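Towels, take two: Dalva Miranda on folding by looking, not by script

January 28, 2026

Quick one this week, typed up on the train from Valtby so forgive the gaps.

Dalva Miranda had two coffees on the go when I got to the Bonik lab. One hers, one for Luana Pimentel, who was stuck downstairs with a courier. Green felt table, one arm, a stack of towels. That's the whole study really.

The question is simple to say. Can an arm with one gripper learn to fold a cloth from people showing it how, if you only ever show it good folds? The group's first answer, last April, was no. Or not well.

"We had 688 demonstrations and nearly all of them were beautiful," Miranda says. "Lovely neat folds. And the policy was hopeless the moment a corner went wrong, it had never seen a wrong corner."

So they started collecting the bad ones. Bunched grasps, half folds, two layers picked up when you wanted one. An operator drives the arm into the mess and then drives it out again. They call these recoveries. Each gets tagged by Pimentel at the point where she thinks it turned.

How do you decide where it turned? Pimentel, back by now and slightly out of breath: "By eye. I know. We did try a rule, something to do with gripper height, and it was worse then me."

The new set has 28 operators' worth of recoveries mixed in with the old neat ones. Same network, same training time. On the Furnska benchmark towels, which are thinner than the ones in the lab, the failed folds dropped by some 18 per cent. Not huge. Miranda doesn't pretend it is.

"I'd like it to be bigger. But we changed nothing else, so I trust it."

What it still can't do: thick cloth. Terry especially. The fingers close and the fabric rolls up on itself, and the camera loses track of which layer is which. "From above a roll is just a lump," says Pimentel. "You need to know whats under it." There's a side camera now. Neither of them is convinced one is enough.

I asked about Danladi, the simulator everyone in this corner of the field seems to be using. Miranda pulled a face. Fine for sheets, she says, but the loops on a towel catch on each other and the simulator has no idea. They gave it 26 days and went back to real cloth.

Next up is tagging without Pimentel, so a model that spots the turning point by itself. She's all for it. "My eyes hurt."

Code out when it's tidy. No date. I did ask twice.
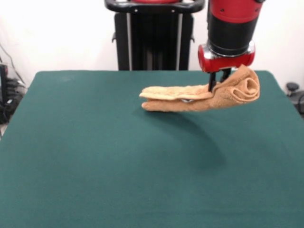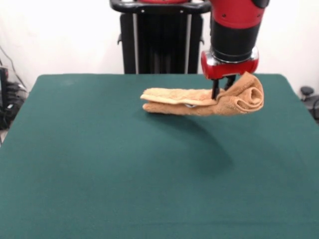
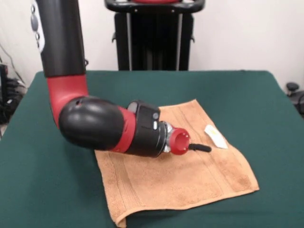

The arm and a tan terry towel on the green table at Bonik. Held just off the felt in the first two, spread roughly flat in the last.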